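Stornstead Malon Table Arm: product page and demonstration visit notes

Category: Small robot arms / Kitchen and sorting work
Product: Malon table arm with two-finger gripper
Supplied by: Stornstead
Reseller: Platance
Availability: To order, 11 weeks
Our rating: On hold
Notes by: Beverley Heywood, equipment reviews

Where we stand

We list the Malon because customers keep asking for it. We have not yet decided whether to recommend it, and the text below will explain the hesitation. If you only want the specification, skip to the table near the end. If you are thinking of signing for one after a demonstration, please read the lot first.

The maker's leaflet says the Malon "clears, sorts and sets a table like a member of staff". We asked what sort of member of staff and were invited to the February open day.

What it is sold for

Stornstead pitches the Malon at training kitchens, college labs and small catering sites that want a robot to pick up light items and put them somewhere else. Plates, bowls, fruit, bottles, that kind of thing. It comes as a single arm on a fixed base, with a gripper and a control box. You provide the table, a computer, a decent monitor and a good deal of patience.

A small camera at the wrist gives a close view of whatever the gripper is after. A second camera looking down on the table is an optional extra, though the sales team talked about it as if everybody buys one. We suspect everybody has to.

The demonstration

Doors opened on a Tuesday at half past nine. The first run was due at ten and began at twenty-five past. Segundo Chávez ran the arm for Stornstead and answered questions fairly, including some he plainly didn't enjoy. Stella Biwott came with us to keep time. She trained as a chef and has strong views on how long it should take to move a plate.

The table had been laid with a mixture of crockery and food items, real or toy, and visitors were allowed to move things between runs as long as they asked first. That is a point in Stornstead's favour. We have been to plenty of open days where the table might as well have been glued.

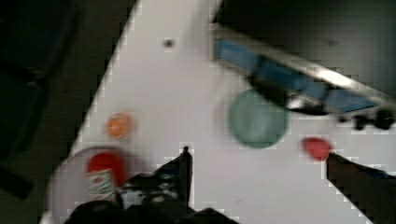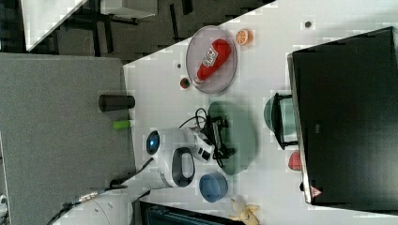
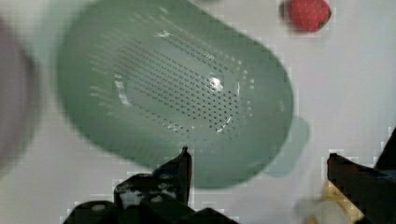
What we were told and what we timed

The claim on the day was that the Malon handles 72 household items "out of the box". We asked for the list. It exists, and Segundo printed it for us, but it counts the same bowl in different colours as separate items. Take those out and it gets a good deal shorter. Milagros Huaranga, who looks after support at Platance, said the list was written for the brochure and that she gives her own customers a different one. We'd like to see hers on the website.

Speed was the next sore point. The quickest single move Stella timed took some 40 seconds from the start of the reach to the fingers letting go. The slowest was stopped by hand. A person would do the whole table in that time and have the kettle on. Stornstead's answer is that the arm can be left alone to get on with it, and perhaps it can, but at no point during our visit was it left alone. Segundo stood within reach of the stop button all morning.

Thin, flat things gave it the most bother. A plate lying flat on a hard table leaves very little for two stiff fingers to get hold of, and several attempts ended with the plate pushed along instead of lifted. Rounder and taller items went better. We'd want to see a softer fingertip before buying this for any job that is mostly plates. There is one in the Domański accessory range, sold separately, and it wasn't fitted on the day. When we asked why, we were told the standard fingers were "more representative". Fair enough, but then the leaflet shouldn't show the soft ones.

We also asked to see the same move done over and over. Segundo agreed to four tries with one bowl. Three went well and on the fourth the gripper closed beside the rim. He put it down to the way the bowl had been set back on the table. That may be right. It is also how bowls get set on tables.

Things we liked

The arm is quiet. We could talk over it without raising our voices, and the people at the back could hear the answers.

The stop button works at once and is where your hand expects it to be.

Changing the gripper fingers took Segundo a couple of minutes with one hex key, while chatting.

The manual is in ordinary English. Maricel Catacutan, who wrote it, was at the open day and went through the set-up chapter with anybody who wanted it. She was also the only person from the company to bring up the arm's limits before being asked about them. Her page on lighting is worth reading even if you buy another make.

Things we didn't

The price on the leaflet leaves out the overhead camera, the soft fingertips and the second day of training. Ask for a full quote in writing.

Cables. There is a fair bit of slack to manage, and the clips supplied are poor ones. Budget for better.

The software shows a green tick when it thinks a move is finished. On two occasions we saw the tick come up with the item still more or less where it began. Segundo said a fix is on its way. We've heard that about other products and will believe it when we've installed it.

No price for repairs out of warranty. We asked twice.

Specification (maker's figures, not checked by us)

Model: Malon table arm
Gripper: two fingers, swappable
Cameras: wrist camera included, overhead camera optional
Items on supplied list: 72
Software: Stornstead desktop program, licence for one computer
Training: one day included, second day charged
Lead time: 11 weeks
Order code: ML-207

In the box

Arm and base
Control box and power lead
Standard fingers, one pair
Wrist camera, fitted
Stop button on a long lead
Printed manual
Cable clips (see above)

Before you book a demonstration

Take your own items. Whatever you want moved in your kitchen or lab, bring it in a carrier bag and ask for it to go on the table. We took a milk jug, a side plate and a bunch of grapes. The jug was fine, the side plate wasn't, and we were politely steered away from the grapes.

Ask who or what is driving. Some moves on the day were run by the software and some by a person at the controls, and it wasn't always announced which was which. Segundo told us straight away whenever we asked, so ask.

Bring a watch and write the times down as you go. Count the stopped runs too.

Stay for the afternoon if you can. The morning crowd gets the moves that have been practised. After lunch most of the visitors had left, the light through the windows had changed, and we saw more missed grips in an hour than we had before the sandwiches.

Customer questions

Can it wash up?
No. Neither the gripper nor the base is sealed, and the manual says to keep both away from water.

Will it work on our existing table?
Probably, if it is level and doesn't wobble. Shiny tops can upset the cameras. Maricel's lighting page covers this.

Can children be in the room?
Stornstead says yes with an adult at the stop button. Colleges should do their own risk assessment and not lean on the leaflet.

Is there a hire option?
Platance has one arm for hire by the month. Milagros wouldn't give us a rate for this page, so you'll need to ring.

Do you recommend it?
Not yet. For teaching, where a missed grip is something to talk about, we can see the case. For a working kitchen we can't. Stornstead has offered us a loan unit for four weeks, with the soft fingertips and the updated software, and we've said yes. The rating will stay at On hold until it has gone back.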